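9/3/24

Weerasinghe College put out another press release about a partnership. This one is with Lollen University. I read all of it so you don't have to. Thread.

First paragraph: who was in the room. Second paragraph: the titles of who was in the room. Third paragraph: the two sides "explored avenues for cooperation." I got to the end and still couldn't tell you what a student gets out of it.

For those keeping track, this is the fifth agreement of this type. I went back through the news page and tried to find one follow-up on the other four. An exchange, a joint course, a visiting lecturer, anything. I found a photo of a plaque.

The Merach agreement was signed in May. Tahsin Gazi, who speaks for the international office, told the campus paper it would send 20 students abroad in its first year. I asked the office how many have applied. They said the application form is "being finalized."

You can't apply for an exchange with no form. I feel silly typing that.
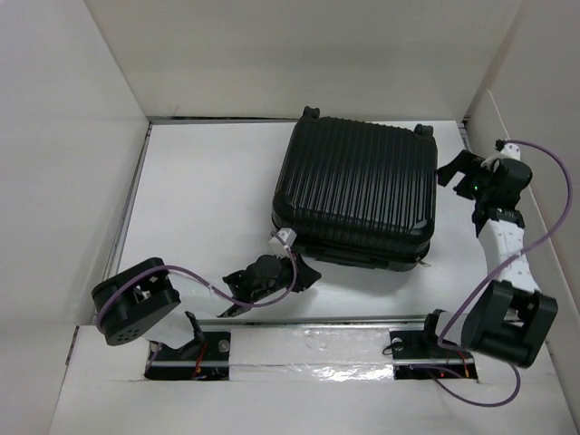
And suppose the form shows up tomorrow. The travel grant is $600. Go price a flight to Merach and then come back and tell me who this program is for.

Mercedes Guzmán raised this at the faculty meeting. She asked if credits earned at Merach would count toward a degree here. The answer was that departments will decide case by case. So a student could spend a semester there and find out afterward that it counted for nothing.

Janaka Barua messaged me to say I'm being unfair, that these things take years and somebody has to sign the first piece of paper. OK. I'll give him that. The Skavinano agreement is eight years old. How long is the runway?

He also says Skavinano did lead to a shared library login. I tried it this morning. It asks for a password the library says it doesn't hand out anymore.

I'm not against any of this. I spent a semester abroad and it was the best part of school for me. That's why the handshake stories get under my skin. Somebody reads them and thinks there's a program.

What I'd like to see in the next release: number of places, deadline, dollar amount, and the name of a person who answers email. You could cut the list of dignitaries and have room left over.

I've sent those same questions to the president's office about Lollen. Will post the reply if I get one.

Edit: Nuwan Mondal points out the release spells Lollen two different ways. I missed that. He's right, second and fourth paragraphs.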